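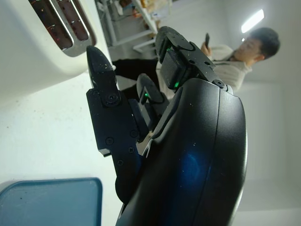

4. Setting up the wrist view in Prorano

I keep the wrist view switched on the whole time I'm tuning, and I'd suggest you do too!

4.1 Open Prorano and pick the hand you want. The wrist view comes up tilted if the hand is, so tick "Level view" and type 90 (or -90, whichever puts the ceiling back on top).

4.2 Draw the mask over the fingers. Do it generously – I missed a fingertip once and the planner treated it as an obstacle for a whole afternoon.

4.3 Set the approach speed to 100. The slider goes up to 200, but please leave that alone until section 6.

Caution: keep the stop button within reach before you press Run.

4.4 Switch to the head view and click on the toaster.

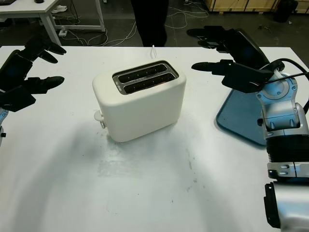 If the outline wobbles, wait 2 seconds and click again. Shiny slots and soft shadows can confuse it a bit. Once it settles, press Save.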